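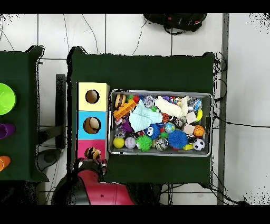
A reader of the July post wrote in to say that sorting small toys by type is wasted effort, and that one deep bin per child would do the same job. I tried the deep bin for most of July. Anything under 50 mm goes to the bottom and stays there.

The current arrangement is cubes for balls and a gray metal tray for everything else until it is sorted. A striped ball goes in a cube. So does a spiky one, if it fits the hole. Bricks go to the Plakport drawer, cloths to the wash. The tray is the intake, and when it is full I stop and sort - otherwise the balls end up on the floor tiles.

Pale yellow, light blue and pink are easy to tell apart at a glance, so I have not labeled anything. The dark green table cloth stays on during sorting. Clear balls show up well against it and they roll less than on bare tabletop.

A full tray takes roughly 4 minutes. The Troris lids I ordered for the cubes are the wrong size and are going back.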